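Aivar Šimkus has repaired shoes for 23 years, and he still gets a little shy when a stranger asks him about it. We met over coffee in October at the back of Plusum, the shop he runs with Eglė Lukoševičius, and it took most of a cup before he got going.

"My uncle handed me a boot and a knife and went to lunch," he said, laughing. "I ruined the boot, of course. He made me wear its partner around the shop for the rest of the day!"
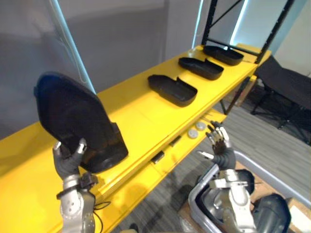
What do people get wrong about looking after their shoes?

"They wait too long. A worn heel is a small job if you bring it in early, and by spring the same heel has chewed into the shoe itself, and then we have to have a sad talk."

Eglė, who keeps the ticket book and does all the fine stitching (she learned on curtains, she told me, and never quite lost the habit of a double knot), says the busiest stretch comes right after the first cold rain. Last year they wrote 1161 tickets, and she remembers a surprising number of the shoes by name.

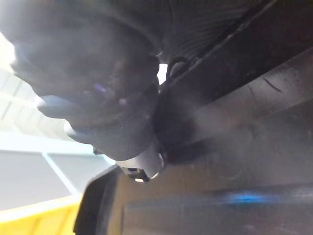
Polish is the subject that gets Aivar out of his chair. He likes a thin coat, a soft cloth and a long wait, and he has no patience for a shine you can comb your hair in. A dark grey with a few pale speckles in it and a bluish sheen where the light catches the curve pleases him far more than a mirror finish. "Leather should look like it has been somewhere," he said, and Eglė rolled her eyes and went to answer the phone.

They close at 2 for lunch, and he walked me to the door still talking about laces.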